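KUKA arm keeps faulting when it picks near the bin wall (plus a cable question)

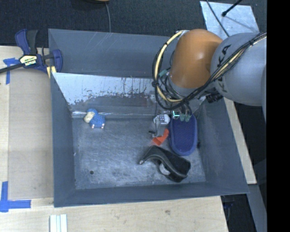
Posted by sorndale_bench » Wednesday, 7:42 pm » Bin Picking and Grasping » 493 views

Hi all! Long-time reader, first real post, and I'm having way too much fun with this project to let one fault ruin it.

The setup is a KUKA arm over a sheet-metal bin with sloping walls, picking mixed soft and hard stuff. The software is the Jonamura planner with our own grasp scoring on top. Out in the open floor it's wonderful. The blue sheep, all by itself on the left? It'll go for that one all day long. I could watch it for hours (I have watched it for hours).

The trouble is the right wall. Things pile up over there, and when the arm goes in low next to the wall it stops dead with a collision fault. No crunch, no visible contact that I can catch. Brakes on, message on the pendant, and I have to jog it out by hand. Last night's log has 101 pick attempts and 32 of them ended this way, every single one on the right side.

What I've tried so far:
- Dropped the speed way down for the last bit of the approach. Fewer faults, still plenty.
- Checked the tool weight in the controller against a scale. It matches.
- Re-taught the bin corners. No change that I could see.

Any ideas? I'm happy to run whatever tests you want.

----------

torque_and_tea » Wednesday, 8:05 pm

Oh, I love a sloped-wall problem! I'd look at the cables first. You've got that fat bundle going across the gray link, under the orange housing and back up around the other side. When the arm folds up to get down beside the wall, that loop has to go somewhere. If it pulls tight, the controller sees extra load on a joint and can call it a collision. We had the same thing on our Plavalstead cell and spent a whole month blaming the planner.

Quick test: run the exact same poses with the bin taken away. If it still faults, there's no wall to blame.

----------

plainwasher » Wednesday, 8:19 pm

Respectfully, I don't buy the cable theory. A tight bundle would bother it in other folded poses too, and OP says it's only the right side.

My money is on the bin model. Walls that flare out are easy to get wrong. If you re-taught the corners at the rim and left the floor outline alone, the planner may think it has room down low that it doesn't have. The gripper brushes the slope on the way down and the arm stops, as it should. A light brush on sheet metal can be very quiet, so I wouldn't put much weight on "no visible contact."

----------

sorndale_bench » Wednesday, 8:31 pm

Um. Yes. I taught the rim corners only. The floor outline is still from the drawing.

I'll do both tests. Bin out first, it's the quicker one.

----------

gridlock_greta » Wednesday, 8:40 pm

Before you pull the bin, may I ask about the jogging it out by hand part? Where are you standing, and what mode is the arm in? I get nervous when I read "fault, jog, go again" that many times in one night. It gets automatic and then one time you jog the wrong axis with your other hand on the bin wall.

Reduced-speed manual mode, hands out of the bin, every time. And please don't raise the collision limits to get through a night's run. I know it's tempting.

----------

sorndale_bench » Wednesday, 8:52 pm

Reduced speed, yes, always. Hands out, mostly. I'll own up to reaching in once to free something while it was stopped but not locked out. Won't do it again. Thank you for saying it plainly.

I did raise the limits for one short run. They're back where they were.

----------

plainwasher » Wednesday, 8:58 pm

Good. While you're in there, is that bin clamped in more than one place? I can see the IRWIN bar clamp at the upper left, and that's the far side from your trouble. If the right side can creep, your corners go stale no matter how well you teach them.

----------

sorndale_bench » Wednesday, 9:04 pm

Ha, great question. There's a stop under that side but no clamp. There's blue tape on the left to line it up. I check against it every morning and it looks fine, but I've never checked the right.

----------

torque_and_tea » Wednesday, 9:10 pm

Tape on one side and a clamp on the same side! It could be pivoting on you. Okay, I'm giving plainwasher half a point. I still want the bin-out test.

----------

sorndale_bench » Wednesday, 10:37 pm

Results!! Sorry for the wait, I had to eat something.

Bin out, same poses, full replay: it faulted twice. Both were in the deepest fold, and the message named the same joint each time. So torque_and_tea, you're onto something. I moved one tie to give the loop more slack and replayed again, and it went clean.

Bin back in, floor outline taught properly with the pointer: the right wall was off down low. The planner thought it had clearance where there was metal. Error 3032 hasn't come up since I fixed it, and that was the code on most of the bad ones.

So it was two faults wearing the same coat. I'm thrilled. A second clamp goes on tomorrow before I trust any of it.

----------

plainwasher » Wednesday, 10:44 pm

Nice work. I'll concede the cable. Keep an eye on that moved tie, though. Too much slack and the loop will snag on the rim.

----------

torque_and_tea » Wednesday, 10:51 pm

Disagree a little, there's plenty of height before it gets near the rim. But yes, watch it for a few runs. The folks on the Thepsuriya board have a good thread on tie spacing, worth a search.

----------

gridlock_greta » Wednesday, 10:55 pm

And lock it out before you touch the tie again, please.

----------

sorndale_bench » Wednesday, 11:02 pm

Will do. I'll post the next overnight log once the clamp is on.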